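Student team takes hand-held grippers home to build bedding dataset

A student robotics project has moved its data collection out of the campus lab and into family bedrooms, where members are recording how people handle mats, quilts and folded blankets with hand-held grippers.

The project, called Prekanetti, is run by the university's automation club under the supervision of Wajid Soomro, a lecturer in control engineering. Its goal is a manipulation policy for a fixed two-arm robot that can straighten and fold bedding. The robot itself has not left the lab. Members carry the grippers home, record there and return the files for processing.

Each operator works with 2 grippers, one per hand. Video from the devices is synchronized and converted to a position track for each hand, along with the opening width of the fingers over time. The track is then replayed in simulation, and recordings that would put the robot arms outside their reach are discarded.

The current protocol has 44 recordings per household, each limited to 30 seconds. Operators start with the grippers raised and the fingers open, carry out a single task, and return to the starting position. Tasks include pulling a quilt corner to a mark, turning back the edge of a mat and moving a folded blanket from one side of the bed to the other.
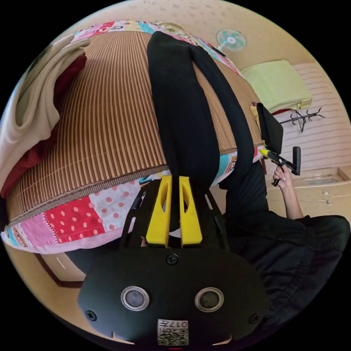

Yellow-fingered hand-held grippers in use beside a bed with a woven bamboo mat and patchwork quilt.

Soomro said the mats were added after the first round of training, which used only cotton sheets stretched over a lab table. The policy handled those sheets but did poorly on anything stiff.

"A sheet gives when you pinch it in the wrong place. A sleeping mat bends along one direction and resists in the other, so a bad grasp moves the whole thing," he said. "We had no recordings of that, and the model had no reason to know it."

Striped and patterned surfaces are also being tested for their effect on tracking. Fine repeated lines can cause the software to match a point in one video image to the wrong point in the next. The team compares each track with a short calibration pass made at the start of a session, in which the operator moves slowly past fixed objects in the room. If the two disagree by more than the set limit, the session is repeated.

Processing is done with two tools written by students. Rind trims idle time from the start and end of each recording. Undo plays a completed task backward to produce a second motion, so that a quilt corner pulled forward also yields one pushed back. Reversed motions are kept only for tasks without a release in midair – a dropped blanket does not make a usable lift.

Poltix, a local machine shop, cut replacement linkage parts for the grippers during the fall term. The club prints its own fingers and keeps spare sets for operators to take home.

Recording is scheduled to continue through January. The team will then retrain the policy and run it on the lab arms with a mat and a quilt that do not appear in the training set. Results will be presented at the department's student project session, and the processing code will be posted on the club's page after that.

Students who want to record at home must complete the afternoon training session in the automation lab before signing out a set of grippers.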